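Driltside Long Table, Dark Brown
Item 3939
Sold by Illik Office Furniture, used and new

Most listings for a big shared table will tell you it brings people together. It's a table. People sit at it, lean on it, put their phones and their lunch on it, and argue about who gets the end near the outlet. What you need to know before buying one is whether it's long enough, whether it wobbles, and what it looks like after a few years. So that's what this page covers.

The Driltside is a long, straight table with a plain dark brown top. It was made for meeting rooms, but most of the ones we sell end up as shared work tables, with chairs pulled up on both sides and a monitor or two parked at one end. The old catalog said it "adapts to any workflow." We have no idea what that means. It doesn't fold, it doesn't go up and down, and it doesn't have wheels.

What we think of it

The top is the good part. It's flat and dark enough to hide coffee rings until you get around to wiping them. It also shows every bit of dust, and anyone who tells you a dark table is low maintenance has never owned one next to a window.

The legs are fine. Trollon, who made the frames, claimed a load of 300 pounds spread evenly. We've never tested that and neither, we suspect, has anyone else. Two adults leaning on it with their elbows won't bother it. Don't stand on it to change a light bulb.

There is a cable tray option. Skip it. It hangs too low, it catches your knees, and everyone we sold it to ended up with the cables on the floor anyway.

Size

The top is 2000 mm long, a bit over six and a half feet. If you need to seat a larger group, put 2 of them end to end. The joining kit is sold separately and is overpriced for what it is, four bolts and a plate. Clamp them from underneath if you're handy.

Measure your doorway first. The top comes in one piece and doesn't bend around corners. We've had three come back for this reason alone, and the return trip is on you. 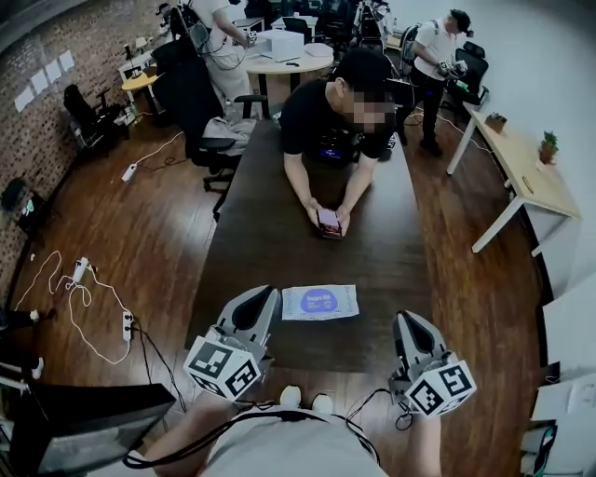
Chairs are not included. Any standard office chair on casters will do, and we'd rather you used the ones you have than bought the matching set, which was a poor chair even when it was new. If you want a second surface for the printer and the odds and ends, a small round table in a light color does the job and costs a lot less than a second Driltside.

Condition

Used tops are graded A or B. A means light marks you have to look for. B means marks you don't have to look for. We don't refinish them - a refinished top looks great for a month and then starts to peel where people rest their arms. Ask for photos of the exact one you're getting.

Pickup and delivery

Pickup is from the Abu Hammour warehouse, ground floor, with a ramp. Bring a second person. Delivery is curbside only unless you pay for carry-in, and carry-in stops at the second floor if there's no elevator.

New stock was promised for August. We've been promised August before, so if you see a used one you like, take it. Questions about sizes or grades go to Lina Bataineh at the front desk, who will tell you if a smaller table would do.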